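Department of Mechanical and Process Engineering
Robot Handling Laboratory
Unit 4: Teaching a Task by Demonstration
Handout for enrolled students

Course lead: Estíbaliz Sotomayor
Laboratory supervision: Marcelino Sarmiento, Noelia Campos

4.1 Purpose of the unit

In Units 1 through 3, students wrote arm motions as a fixed list of positions. That method remains suitable where parts arrive in the same place every time. It performs poorly when the part may stand anywhere on a work surface, when the light changes during the day, or when the part itself varies from one batch to the next. Unit 4 introduces a second method, in which a person carries out the task and the record of that work is used to train a control policy.

Students completing this unit should be able to choose a suitable way of recording a demonstration, collect a small set of usable episodes, and state in writing why an episode was kept or rejected.

4.2 Terms used in this handout

Demonstration: one complete performance of the task by a person.

Episode: the stored record of one demonstration, including video, gripper position and gripper opening, all on the same clock.

Policy: the trained program that takes in what the camera sees and gives out the next motion.

Operator: the student performing the demonstration. The second member of each pair is the recorder and keeps the log.

4.3 Three ways of demonstrating

Hand guiding. The operator holds the arm itself and moves it through the task while the joints are free. The joint values are exact, and every recorded motion is one the arm can reach. The operator's hands and forearms often enter the camera view, however, and heavy arms are tiring to move smoothly. Hand guiding was used in Unit 3 for calibration and will not be repeated.

Remote control. The operator moves a leader arm or a hand controller, and the working arm follows. The view of the working camera stays clear of the operator's body. The main difficulty is the sense of touch: most operators press too hard during their first session. The Dodudbridge station in the laboratory is set up for this method and is reserved for the second half of the unit.

Hand-held gripper. The operator carries a gripper fitted with its own camera and performs the task directly, with no arm present. Work is fast, and the tool can be taken to any table. The position of the gripper must be worked out afterward from the video and the motion sensor, and the operator can easily make a movement that the arm cannot copy. The Stokix hand tool is used for this part of the unit.

4.4 The first task: grasp and place

The first task uses a single upright drink can. The operator brings the open fingers to the can, closes on the body, lifts, and sets the can upright at a second point on the same table. The task is simple by intention. It contains an approach, a contact, a carry and a release, and each of these can be examined separately in the record.

A can was selected after trials with several household objects in August. It has a regular shape, it tips when struck off center, and it shows damage from excess force. The printed surface also gives the vision model clear features to follow. Cans used in the laboratory are to remain sealed.

The approach deserves the most attention. The fingers should be opened fully before they reach the can and should remain open until the can is between them. The can does not need to be exactly midway between the fingers at this stage. The operator should correct the remaining offset with a small sideways movement and then close at an even speed.

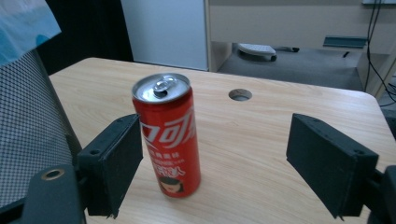
Figure 4.1. Open gripper fingers on either side of an upright can, as viewed by the camera on the hand-held tool.

In Figure 4.1 the can stands nearer to the left finger. Closing from such a position without correction would bring the left finger into contact first and could push the can sideways. Students should learn to recognize this offset in the camera view, which differs from the view they have while standing over the table.

Attention is also drawn to the top of the can, where the metal returns a bright reflection. Reflections move as the camera moves and are a poor reference for tracking. Fixed features of the work surface, such as wood grain or a cable opening, are more dependable. Tables should not be covered with plain white paper during recording.

4.5 Recording procedure

1. Check that the tool battery is charged and that the storage card has been cleared by the previous pair.

2. Start the recording with the tool held still over the table. Hold for 2 seconds.

3. Open and close the fingers once, fully. This movement is used to set the range of the gripper opening.

4. Perform the task at a steady pace. Do not stop above the can to consider the next movement.

5. After release, withdraw the tool upward and hold still again before ending the recording.

6. The recorder enters the episode number, the start position of the can, and any remark.

7. Move the can to a new start position before the next episode. Chairs, curtains and other items in the background may be left where they are.

Each pair is to collect 60 episodes. Operator and recorder change places at the halfway point.

4.6 Keeping and rejecting episodes

An episode is rejected if the can falls, if the fingers close before the can is between them, if the camera is covered by a sleeve or hand, or if the tool is moved so quickly that the video is blurred throughout the approach. An episode in which the operator makes a small correction and completes the task should be kept. Such episodes show the policy how to recover from an ordinary error.

Rejected episodes are marked in the log and are not deleted. Brian Rweyemamu maintains the shared archive, which held 1071 accepted episodes for this task at the close of the previous course. Students may use the archive to compare their own results but may not submit archived episodes as part of their set.

4.7 From record to policy

Training is carried out on the Skevbridge server overnight. The policy receives short sequences of images together with the gripper position and opening, and it learns to give the motion that followed. It has no knowledge of what the operator intended. If one operator always approaches from the left and another always from the right, the policy may waver between the two. Each pair should therefore agree on one general manner of approach and vary only the start position of the can and the height at which the tool begins.

4.8 Written work

Each pair submits a report covering the following points:

The share of episodes rejected, with the cause in each case.

One accepted episode described in detail, with the moments of contact and release given from the gripper opening curve.

A comparison of the hand-held gripper and remote control for the same task, based on the pair's own experience at both stations.

One change to the procedure in Section 4.5, with an account of its expected effect on the data.

Reports are due on Friday at noon. Late reports must be arranged in advance with Encarnación Esteban in the teaching office.

4.9 Reading

Barroso laboratory manual, chapter 4, on gripper calibration.
Course notes for Unit 3, section on camera and tool frames.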